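Subject: Re: [sunlow-swap] Boxes for the winter swap
Date: Dec 6, 2018

On the list, someone from Dustwood wrote:
> Are we doing the swap in the Ekero hall again? And do people
> still have to sort things at home first? I had 47 bits and bobs
> last June and no idea which table they went on.

Yes, same hall, and no, you don't have to sort a thing this time! I got so fed up with the tables in June (my own fault, I drew the plan) that I'd like to try big bins, one for kitchen and bathroom stuff and one for everything else. People can just rummage. I like a rummage.
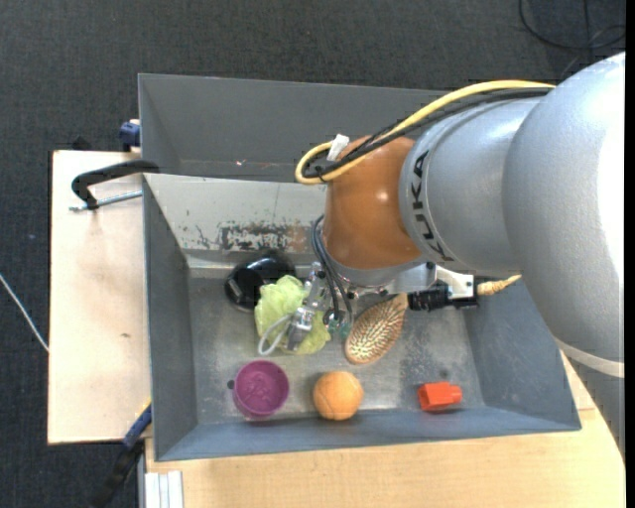

Household things in a grey metal bin, with a second bin right behind.

Cardboard would do just as well, mind you — the greengrocer's on Ibrahim Road lets us have banana boxes if we ask early in the week. I can fit 11 in my car with the seats down, so shout if you can manage a few more.

Doors at ten, tea from half past. We've got 248 left in the kitty after paying for the hall, so I'd say no entry fee, just a tin by the urn. Please no electricals and no duvets (we were left with so many duvets).

Could whoever has the long extension lead bring it along? The urn won't reach otherwise.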